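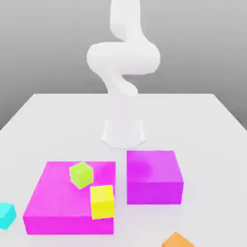

Simulated Mabula workspace with the arm, two magenta boxes and colored cubes

Mabula is a tabletop robot arm project built and maintained by members of Indeck, a shared workshop. The name covers the physical arm, the simulated workspace used to prepare its movements, and the set of block-handling tasks written for it. The control software is called Follasier. The project is intended for members who want to learn how an arm is programmed and for those who wish to build a similar machine at home.

Background

Indeck opened its electronics room to long-term projects after the closure of its print corner, which left one large bench free. Mabula was the first project assigned to that bench. An earlier machine, known as Indarier, had been assembled from hobby servos and plywood brackets. It could lift a light block but could not return to the same point reliably, and its shoulder joint wore out during the first winter. Parts of Indarier, including the power supply and the emergency stop switch, were carried over to the new arm.

Work on Mabula began in November. The group decided at the outset that every task would be written and run in simulation before it was tried on the bench. This rule was adopted after a programming error on Indarier drove the arm into its own base and stripped two gears.

Construction

The physical arm is made of printed shells fitted over aluminum tubes. The joints are driven by geared motors with position sensors on the output side. The base is bolted to a steel plate, which is clamped to the bench. Wiring runs inside the tubes as far as the elbow and outside them from there to the wrist, an arrangement that makes the gripper easier to remove for repair.

The parts list contains 237 entries, counting fasteners by type. Most of the printed parts fit on a common home printer. The base shell is the exception and must be printed in 2 pieces and glued.

Simulated workspace

The simulated workspace is kept plain. It consists of a white table against a gray wall, with a white arm at the back and a small number of brightly colored objects in front of it. Large magenta boxes act as platforms and obstacles. Small cubes in colors such as green, yellow, cyan and orange serve as the items to be moved. Surface detail on the arm is left out of the rendered model, as it slows drawing on the older computers available in the workshop.

Cubes may start on the table or on top of a box, and they may be turned at any angle. A cube may also be set close to the lip of a box, as with the yellow one in the illustration, which overhangs the front edge. Such starting positions are harder for the task programs, and the project's notes recommend them for testing only after the simpler layouts have been completed.

Software

Follasier reads a short text file that lists the objects in a layout, the order in which they are to be moved and the destination of each. It then plans a path for the arm and plays it in the simulated workspace. If the path brings any link too close to a box, the run is stopped and the step is reported by number. Accepted paths are saved and can be sent to the physical arm without further changes.

The layout library holds 2087 files. Of these, 2000 were produced by a script that places cubes at random, and the rest were written by hand. The handwritten layouts are used in the introductory course and are kept in a separate folder.

Use in the workshop

Members must complete the introductory course before running the physical arm. The course begins with a single cube on an open table and continues with stacking, moving a cube from one box to another, and reaching past a box without touching it. Runs on the bench are made at reduced speed, with one person at the emergency stop.

Known limitations

The simulation treats all cubes as having the same weight and grip, which does not match the blocks used on the bench. Sag in the upper link of the physical arm is not modeled. Correction values for the sag are entered by hand and must be measured again whenever the gripper is replaced.

See also

Indarier
Follasier file format
Indeck electronics room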